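Keeping It Cold: How the Fridge Changed Shopping, Cooking and Waste in Stemano

Local History and Society project, final report

1. Where the project came from

My grandmother still calls the fridge "the ice chest", and for most of my childhood I assumed this was simply one of her words, like calling the couch a settee. It was only when I had to pick a topic for this project, and was standing in her kitchen putting away the milk, that I thought to ask her about it. She talked until the kettle had boiled and gone cold again. By the time I went home I had a topic, a bag of lemons and a very strong opinion about where butter should be kept.

Stemano is a town of 2,000 people, an inland place with hot summers and a long drive to anywhere bigger. I wanted to find out how people here kept their food before electric refrigerators, what changed when the fridge arrived, and whether we have gained as much from it as we tend to assume. My first plan was to cover all of food history in the district, including orchards and the flour mill, and I am grateful that my teacher talked me out of that at the start.

2. How I did it

The project had 2 parts. The first was reading and listening. I used the local history shelf at the library, the old rate books, some back issues of the town newsletter, and conversations with older residents who were kind enough to have me in for tea (a great deal of tea, and quite a lot of slice). I took notes by hand and typed them up the same evening, because I found that if I left it overnight I could no longer read my own writing.

The second part was a food diary. Households in 3 streets agreed to write down what they threw out from their fridges, and why, for the whole of March. The streets were chosen because I could walk to them, which I admit is not very scientific. I also asked each household how often they shopped and whether they wrote a list.

People were asked to leave their names off the diaries, and I have not used any names in this report. Some of the stories would be easy enough for a local to recognise all the same, so I checked with the tellers before putting them in.

3. Before the fridge

The thing I had not understood is that keeping food cool used to be work, and that it was spread through the whole day. In the older houses on the western side of town the kitchen was built on the south wall, away from the sun, with a ventilated cupboard that drew air up from under the floor. Several people remembered a safe with wet hessian hanging down the sides, which cooled the food inside as the water dried off. Somebody had to keep the hessian wet, and that somebody was nearly always a child.

Milk came from the Zendalell dairy early in the morning and was expected to be used that day. If it turned, it went into scones. Meat was bought in small amounts and cooked soon after, or else it was corned. Eggs were greased and kept in a bucket. One lady told me her mother could tell the temperature of the pantry by pressing the butter with her thumb, and that she herself was never allowed to try because her hands were not clean enough.

The ice chest came next for those who could afford it. Ice was brought up from the Huvik works, wrapped in sacking, and delivered to the back door. The block went in the top and the food went underneath, with a tray at the bottom to catch the melt. Emptying the tray was another job for the children, and almost everyone I spoke to had a story about forgetting it.
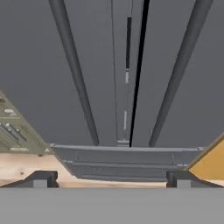
I had expected people to be sentimental about those years, and some of them were, but the women in particular were quick to remind me how tiring it had been. You could not cook ahead. You could not be sick for a day and rely on what was in the cupboard. In January you might walk to the shops in the morning before it got hot, and then go again in the late afternoon for anything that would not have lasted until tea. One woman said the best thing about getting a fridge was that she could sit down at three o'clock. I have thought about that remark more than anything I read in the library.

It also struck me how much people knew about their food. They knew which apples kept and which did not, and that you never put them near the carrots. They knew that a cabbage was good for a long while if you left the outside leaves on. Very little of this was written down anywhere, and when I asked who had taught them they generally looked at me as though I had asked who had taught them to walk.

4. The fridge arrives

Electric refrigerators came to Stemano slowly, and the first ones were in businesses. The Pelkonen general store had one for smallgoods and cold drinks, and people told me they would go in on hot days and take a very long time choosing. After that the fridges began turning up in homes, usually bought on time payment and usually talked about up and down the street beforehand.

They were small by our standards, with a tiny freezing compartment that held a tray of ice cubes and perhaps a brick of ice cream. The doors latched from the outside. A new fridge was often given pride of place in the kitchen or even on the enclosed verandah, where visitors would be sure to see it, and neighbours without one would ask to keep a jelly in it for a birthday.

Shopping changed next. The butcher stopped delivering every day, then stopped delivering altogether. The Huvik ice works closed, and the building became a tyre shop. When the supermarket opened on the highway, people began doing a single large shop each week, and this only made sense if you had a car to bring it home in and somewhere cold to put it. The two went together so closely that I found it hard to say which one led the way. The Pelkonen store held on for a good while longer than most people expected, mainly on the strength of its bread and its gossip.

Fridges themselves got bigger to match. Kitchens that were designed with a modest gap beside the pantry have had their benches cut back or their cupboards removed so a wider model could fit. In my own house the fridge is so large that the drawer next to it opens only partway, and we have all learned to get the teaspoons out sideways.
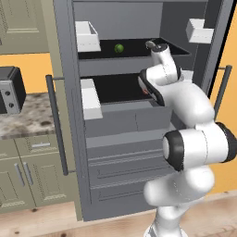 Figure 2. A large refrigerator, open, with the shelves of the upper compartment showing.

5. What the diaries showed

I will be careful here, because a month of diaries from a small part of a small town cannot prove very much. Still, the pattern was clear enough to be worth writing about. Altogether the diaries came to 700 entries, and I sorted them at the dining table over a wet weekend, much to the annoyance of everyone who wanted to eat there.

Salad leaves and herbs were the most common things thrown away, followed by leftovers in containers, then bread, then fruit. The reason given most often was some version of "forgot it was there". People wrote about finding things at the back, behind the jars, or in the bottom drawer under something else. One diary simply said "coriander, again" on page after page.

Households that shopped once a week threw out more than households that popped in for a few things at a time. Writing a list seemed to help, but only if the person who wrote it was the person who did the shopping. Families with teenagers wasted very few leftovers, and I can confirm from personal experience how that works.

What surprised me was how guilty people felt. Many of the entries had little apologies beside them, as if I were going to come round and tell them off. An older gentleman who threw out half a cucumber in the whole month added a full paragraph explaining himself.

6. Thinking it over

It would be easy to say that the old ways were better, and I did begin to write that in my first draft. My grandmother read it and made a noise. She pointed out that people used to get sick from food far more often, and that in her mother's house thrift was hardly a choice. I have rewritten the section with that in mind.

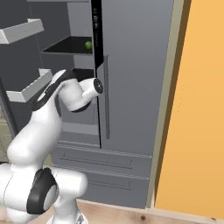
My own view, for what it is worth, is that the fridge took over a job that used to be done by paying attention. When milk had to be used by nightfall you knew exactly how much milk you had. Now the cold does the worrying for us, and it does it so well that we stop looking. The food is still ageing in there, only more slowly and with the door shut.

A few of the diary households told me they had changed something by the end of March, just from having to write things down. One had moved the vegetables up to eye level and put the drinks in the bottom drawer. Another had started a "use me first" box, borrowed from a cousin who works in a café. A third had given up buying coriander and was growing it in a pot by the back step, where — at last report — the snails were eating it.

7. Limits and what I would do differently

My diary households were all people who agreed to take part, so they may be more careful than average, or at least more patient with students. March is also a mild month here, and a diary kept in January might look quite different. I relied a lot on memory in the history sections, and where two people disagreed about when something happened I have left the date out instead of guessing.

If I did it again I would weigh the food as well as listing it, as a crust and a whole loaf both went down as a single entry. I would also start on the newsletters sooner. They are not indexed, and I kept getting distracted by the cricket results and the recipes.

8. Thanks

Thank you to the library for letting me spread out over the big table, to everyone who kept a diary, and to all the residents who gave me their time and their slice. The typed notes and the blank diary sheet are in the folder handed in with this report, along with a recipe for sour milk scones that I was told I had to include.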